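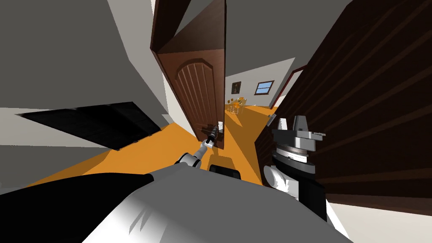
At the door in the Delteo simulator, with the left arm stretched out to the handle and the right one held up near the dark wood.

Welcome to our little gallery, and thank you for stopping by! Many of you have asked what we've been up to since January, when we told everyone at Finard that a robot would be joining the housekeeping and maintenance rounds, and I thought it would be nicer to show you than to send out another long memo (though I do go on a bit, as anyone who has sat through one of my Monday-style pep talks will tell you). The pictures come from Delteo, the simulated apartment where our robot program is being worked out before the real machine rolls into one of the real buildings.

For those who are new to us, Finard looks after furnished apartments, 300 of them, most in Trerkthorpe and a handful over in Toledo. There are 20 of us on rounds. We change beds, reset kitchens, check windows, haul the linen carts, find the lost phone chargers, and open and close an awful lot of doors. A door is such a small thing when your hands are free. When you have a vacuum in one hand and a stack of towels on your hip, it is something else, and I have the elbow bruises to prove it.

So doors came first on our wish list. Ville Riihimäki, who runs the robot side of things for us, came and walked the rounds for a week before he wrote a single line of anything. He asked everybody the same question – what do you wish you didn't have to do with your elbow? – and the answers filled most of a notebook. I still think that was the best week of the whole project, and I've told him so more than once.

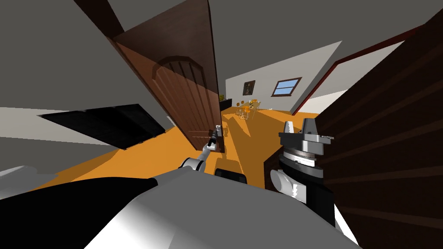 The same apartment from the robot's side of things: door standing open, orange floor beyond, and a bit of blue window across the far room.

I'm very fond of the view past that door. There's a painting on the wall and a small table with chairs, and after enough afternoons looking over Ville's shoulder I feel as though I could go in there and dust. Several of us have started calling it "the orange flat," and somebody put it on the rota board as a joke, between two real units. It's still up there.

What the simulator changed for us was who gets to have an opinion, and when. With the old key system and the old carts, the equipment arrived in boxes and we learned to live with it. With Delteo we sit down together and say things like, "I'd never stand that close to the frame," or "you want to let go of the handle sooner than that." Ville writes it down and we look again later. The program had been through 1,767 practice runs when I last asked him, and quite a few of the changes along the way have come from folks who had never touched this kind of software and were sure they'd have nothing to add.

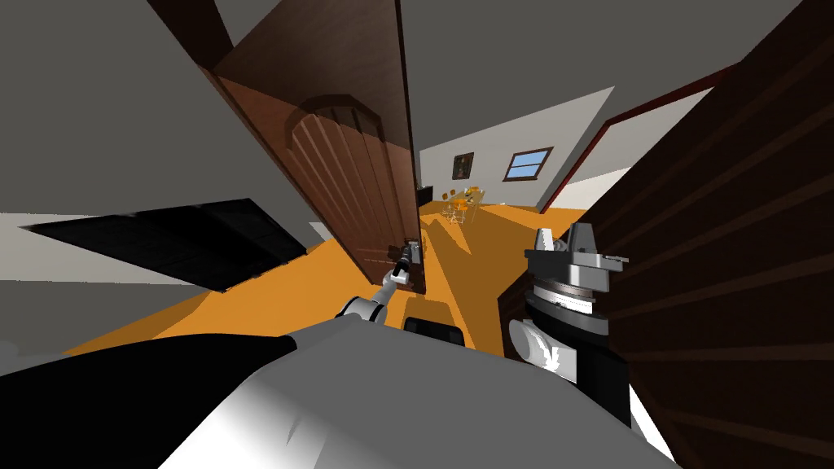 TRERKTHORPE, March 7, 2022

We had our open afternoon in the break room, with coffee and two kinds of cake, and the door on the big screen so everyone could get a good look. The left gripper is right up against the handle in this one, and there was a lively talk about hands and handles that went on well past the end of the shift. Our most experienced housekeeper wanted to know whether the robot would wait for her in the hallway or go in ahead. Ville hadn't settled that yet, so he asked her what she'd prefer. She prefers to go in first, thank you very much, and that is now how the plan reads.

People also asked the harder questions, and I was glad they did. Will there be fewer of us? The plan we've all signed has the same number of people on rounds, with the hours shifted around. Less pushing and carrying, more time for inspection and for the guests. Two of the crew are training to supervise the robot on its rounds, with a pay step that goes along with it. I can't promise what the world looks like years from now, and I said that too. There was some worry in the room, and it didn't all go away with the cake.
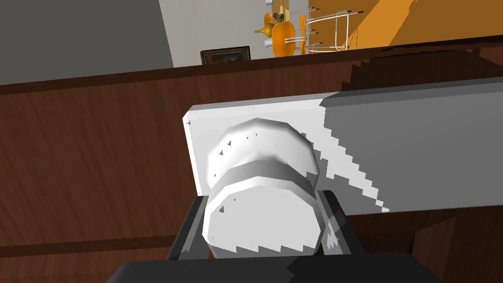
Kitchen work: the gripper with a white, two-tiered piece between its fingers, close to the white board on the wooden counter.

The counter work is further off than the doors, and it's where I have learned the most about my own job. I reset kitchens for years and could not have told you how I pick up something small and set it down next to something flat. I had to do it slowly at the break room sink while Ville watched, and then do it again left-handed, and by the end I'd forgotten how to do it at all!

Doors will go first when the real machine starts on the ground floor in Trerkthorpe, then linen carts, with kitchens to follow when the crew says they're happy. Toledo will have its own open afternoon. If you'd like to sit in on a Delteo session before then, the sign-up sheet is on the break room fridge, and you're welcome to bring your lunch.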